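# Warum trocknet ein Handtuch?

Nach dem Händewaschen greifst du zum Handtuch, und das Wasser ist weg. Es ist aber nicht verschwunden. Es steckt jetzt im Stoff.

## Viele kleine Schlaufen

Die meisten Handtücher sind aus Frottee. Wenn du so einen Stoff mit der Lupe ansiehst, erkennst du winzige Fadenschlaufen. Sie stehen dicht nebeneinander, oft auf beiden Seiten des Tuchs. Alle Schlaufen zusammen nennt man den Flor.

Ein glatter Stoff, zum Beispiel ein Bettlaken, hat keine Schlaufen. Er kann viel weniger Wasser aufnehmen als ein gleich großes Stück Frottee. Zwischen den Schlaufen ist nämlich Platz, und in diesen Platz zieht das Wasser hinein. Auch die Fasern selbst saugen, wenn sie aus Baumwolle sind.

Es gibt auch Tücher aus Mikrofaser. Mikrofaser ist ein Kunststoff, der zu sehr dünnen Fäden verarbeitet wird. Sie sind viel dünner als ein Haar von deinem Kopf. Das Wasser bleibt in den engen Lücken zwischen den Fäden hängen.

## Wie die Streifen hineinkommen

In der Weberei Flirden werden Handtücher gewebt. Marisa Morelli arbeitet dort an einem Webstuhl. Für ein gestreiftes Tuch braucht sie Garn, das schon vorher gefärbt wurde. Die Fäden, die längs laufen, heißen Kette. Die Fäden, die quer laufen, heißen Schuss. Für die Schlaufen kommt eine zweite Kette dazu, die lockerer gespannt ist. Wenn der Webstuhl die Schussfäden zusammenschiebt, stellen sich die lockeren Fäden auf und werden zu Schlaufen.

An einem Tag werden in Flirden rund 226 Handtücher fertig. Danach werden die Kanten umgenäht, damit der Stoff nicht ausfranst. Viele Tücher haben am Ende ein glattes Stück ohne Flor. Es heißt Bordüre.

## Das kleine Schild

An der Seite ist meistens ein Etikett eingenäht. Darauf stehen Zeichen für die Wäsche. Der Bottich mit einer Zahl zeigt, wie warm das Wasser höchstens sein darf. Steht dort 40, sind 40 Grad gemeint. Ein Quadrat mit einem Kreis darin bedeutet Wäschetrockner. Ist es durchgestrichen, gehört das Tuch auf die Leine.

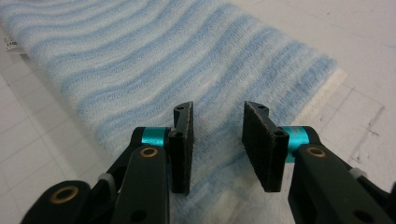 *Handtuch mit welligen Streifen in Hellblau und Weiß. Am Rand sitzt das Etikett, das Ende ist einfarbig hell.*

## Versuch: Welches Tuch saugt besser?

Du brauchst:

- ein Stück Frottee
- ein gleich großes Stück glatten Stoff
- zwei gleiche Gläser
- Wasser
- einen Messbecher

1. Fülle in beide Gläser gleich viel Wasser.
2. Stecke in jedes Glas ein Stoffstück und zähle bis 31.
3. Zieh den Stoff heraus und lass ihn kurz über dem Glas abtropfen.
4. Miss mit dem Messbecher, wie viel Wasser in jedem Glas übrig ist.

Im Glas mit dem Frottee sollte weniger Wasser sein. Häng die Stoffstücke danach auf und fühle nach einer Stunde, welches noch feucht ist.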